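Two-arm folding project keeps missing the second corner, any ideas?

Posted by Otmont, October 9, 2025

Hi everybody! I help out with a student robotics club and our project this fall is getting two small arms to fold clothes. We've been at it since July and have 300 recorded folds, mostly towels and T-shirts, and those go pretty well. Then somebody brought in a pleated skirt and it all went sideways — one arm takes its corner nicely and the other closes on air, or on a single pleat, and drags the whole thing crooked.
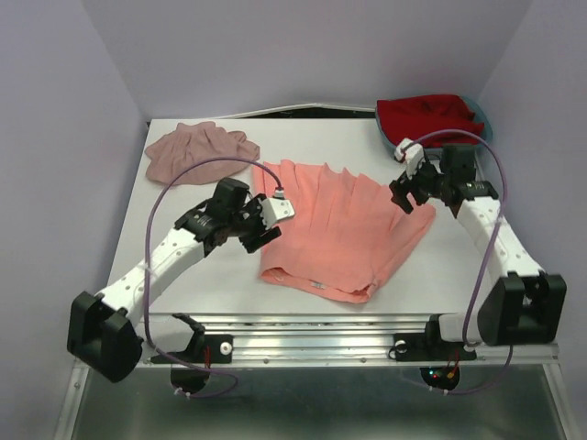
We start each try with the skirt flat and both grippers coming in toward the top corners. Should we record more skirts, or change how the arms pick up? The students demo in 9 days and I'd love for them to have something to show.

Sostarura

Oh, I feel for you, pleats are awful! Our club had the same trouble with curtains. What helped was making one arm wait — let the first one grip and hold still, then send the second. When both close together, the first tug moves the cloth a little and the other corner isn't where it was. I'd also add some 50 skirt folds, turned a bit differently each time, before you touch anything else.

Memirik

Try a towel for the demo.

Szűcs

I agree with waiting. Also check that your cables have enough slack at full reach, ours used to pull one wrist a hair to the side and we blamed the software for 2 weeks. Good luck to the kids, and please post how it goes!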